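Review: the Carneo hand-held gripper kit, after 2721 demos

Posted 2022-02-19

I've had the Carneo on my bench long enough now that the grip has gone shiny where my palm sits, so I figure I'm qualified to have opinions. A few people on the Tridthorpe list asked how it compares to the Cuypers remote rig I complained about last year, and the short version is that I sold the Cuypers. The long version is, well, long. Get a coffee.

For anyone who skipped the Cuypers saga: that one is teleoperation. You sit at a little leader arm, you move it, the follower arm moves, and everything gets logged. Lovely idea, and for stacking blocks it's fine. But the moment I wanted to teach something with cloth or straps I was miserable. I couldn't feel anything, the follower lagged just enough to make me overshoot, and one decent demonstration of picking up a dish towel took me four or five tries. My wrists hated it too. (Jelle Dijkstra, who bought his the same month I did, still swears by it for peg insertion, and he's right, it's really good at that!)

The Carneo skips the arm completely while you're teaching. You hold the gripper yourself, with the camera riding along, and you just do the job. The robot gets involved later. It took me one evening to get used to it and after that I was recording so fast that my storage became the problem.

What I bought was the single-gripper set for 600, which gets you the handle, the plate, the fingers, a camera mount and a printed calibration sheet. The camera is extra. Setup was one long afternoon, mostly calibration. The manual wants you to wave the thing slowly over the sheet and it's very fussy about "slowly." My first two attempts were thrown out by the software with an error code that isn't in the manual. Third one stuck and I haven't had to redo it, even after dropping the whole thing on the floor in April.

The fingers are the best part. They're wedge-shaped and they close evenly, and you get a surprising amount of feel through the handle, so you know when you've caught the edge of something and when you're only pinching air. The square markers on the plate are how the software works out how far apart the fingers are. Keep them clean! I got a smear of glue on one and spent a whole session wondering why my gripper width kept jumping all over the place.

Most of my work is bags. Backpacks, totes, a gym bag or two. They're awful objects to teach with, all floppy fabric and straps that land somewhere new every time you put them down, and that's exactly why I wanted a hand-held tool for them. My basic task is "take hold of the strap," and I record it in batches of 40 with the bag slumped differently each time and a bit of clutter left on the table. 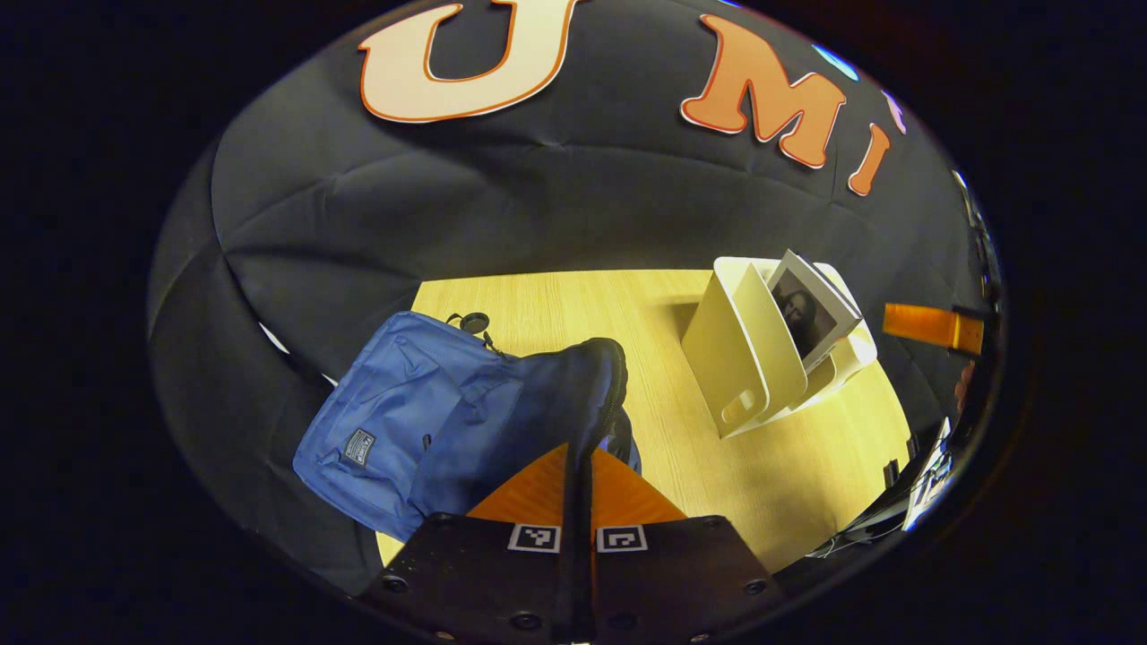 Strap between the fingers, blue backpack on the left, Mona Lisa looking on from the magazine file.

The angle of approach matters a lot with a padded strap. Come in too flat and the tips push it away from you, and with the Cuypers that meant backing off, re-aiming, and a lot of muttering. With this you just tilt your hand a little, the way you would if you were grabbing it for real. All those tiny corrections go into the recording, and I'm convinced that's where most of the value is. The policy I trained on my first 400 strap demos was already doing better than anything I'd gotten out of the remote rig, and I hadn't been particularly careful with them.

Now the complaints, and I do have some.

The view is very wide and very round, with black corners, and it sees everything. Absolutely everything! If you're used to a nice tidy overhead camera you'll be shocked at how much of your room ends up in the data. I hung fabric behind the table, and even so there are cables and bits of gear poking in at the sides. It doesn't seem to hurt training, and I've heard people argue that it helps, but if you're shy about your mess, be warned. Plain walls are trouble as well. The tracking needs something to hang on to, so a big blank surface will make it drift. I'd pin things up.

Weight. It's fine for twenty minutes and then it isn't. I take a break after every batch now. A wrist strap would have been a nice thing to throw in at this price, and the handle is clearly shaped for somebody with bigger hands than mine. I wrapped it in tennis tape, which helps some.

The trigger spring is stiff when new. It loosened up after a week or so, but my early demos all have this abrupt little snap at the end of the grasp, and sure enough the robot learned the snap. I ended up dumping those and recording them over.

And the software! The recording side is great, press once to start, press once to stop. The part that turns recordings into training data is slow, and it fails quietly. I lost a whole batch to a full disk and got a cheerful green check mark for it. Check your output folder. The forum says there's a fix in the works, but the forum has been saying that for a while.

I borrowed a Flonholm glove for a weekend too, to be fair to the competition. It's more comfortable by miles and it gives you finger positions, but then you have to translate a human hand into a two-finger gripper, and I never got results I liked. If your robot has an actual hand on it, you should probably read somebody else's review.

So, who should buy one? If you're teaching soft stuff, bags, laundry, anything where you need to feel what you're doing, go for it. If you need the robot itself in the loop, for heavy parts or really tight tolerances, stick with remote control and talk to Jelle. Replacement fingers ship separately and take forever, so add a spare pair to your first order.

Four stars out of five. I'd give the half star back if they fixed that green check mark.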